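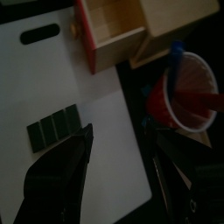

Tabletop

A tabletop (also written table top or table-top) is the flat upper part of a table, on which things are placed and work is done. In most tables it is a separate part, fixed to a frame or directly to the legs. The word is used too for the surface itself, for example when one says that a tabletop is scratched, and as an adjective for activities and devices which need no more space than a table gives, such as tabletop games.

Terms

In everyday English there is no sharp border between tabletop, desktop and worktop. A worktop belongs mostly to a kitchen and is fixed over cupboards. Desktop was in the past the usual word for the top of a desk, but today many readers will think first of a computer screen, and furniture sellers therefore often write "desk top" in two words or avoid it. The board that can be put into an extending table to make it longer is called a leaf. A leaf that hangs down on hinges when it is not in use is a drop leaf.

Construction

The oldest way to make a tabletop is to join several boards of solid wood at their long edges. Wood becomes wider in damp air and narrower in dry air, while its length hardly changes. A wide solid top must for this reason be able to move a little on its frame. Joiners use wooden buttons, metal clips or screws in long holes, which hold the top down and still let it move. If such a top is glued firmly all round, it can split during the first heated winter.

Tops of plywood, chipboard or fibreboard are more stable and can be screwed without these measures. They are normally covered with veneer, laminate or paint, and the edges receive a strip of their own. The edge is usually the first place where damage is seen, as water enters there and the board swells.

Glass, stone and metal are also used. Stone is heavy and needs a strong frame. Glass for tables is normally toughened, and its edges are ground so that they do not cut the hand.

Size and height

The size of a tabletop follows its purpose. A person who eats needs a place wide enough to move both elbows, and in rooms for four people a square or round top is often preferred to a long one. The workshop Triltura, which made school furniture, sold its standard pupil's top in one width only, 100 cm, and changed the legs for the different ages. The later Araya model was 150 cm wide and was meant for two pupils. The designer Cauã Andrade, who drew both, wrote that children pushed the narrow tables together anyway, and that the wide one simply followed their habit.

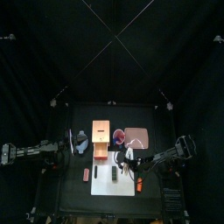 A black tabletop with small objects near its centre, in an enclosure draped with dark cloth.

Colour and reflection

The colour of the surface has an influence on how well things can be seen on it. A dark object is easy to find on a pale surface and may be overlooked on a dark one; for pale objects the opposite is true. People who sort seeds, beads or small screws often keep a light and a dark sheet and change between them. Photographers of small goods work in a similar manner.

Gloss matters as much as colour. A polished top under a lamp gives a bright spot, which tires the eyes when one reads for long. For writing and drawing, matt surfaces are generally recommended – although they show greasy finger marks sooner and are harder to wipe clean. In her handbook for sewing rooms, Edileuza Leite advised a matt top in a middle grey, with the argument that most threads differ enough from it.

Care

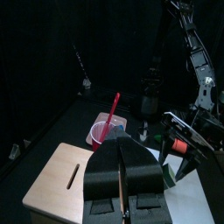

Dust should be removed before the surface is wiped, because hard grains under a cloth make fine scratches. Oiled wood is cleaned with a cloth that is only slightly damp, and receives new oil when water no longer stays on it in drops. Lacquered wood needs no oil. White rings from hot dishes lie in many cases only in the finish, and they can become weaker with time or with careful polishing. Black rings are deeper, and are often caused by iron together with water; oak is known for them.

Coasters, mats and cloths are the common means of protection. The Flirley mat, a cork sheet of 4 mm with a felt back, was for years so usual in canteens that its name was used for any cork mat. Bernadette Greenberg, in a short history of the canteen table, mentions tops which were pale only under the mats and had become yellow everywhere else.

See also

Desk
Drop-leaf table
Trestle table
Worktop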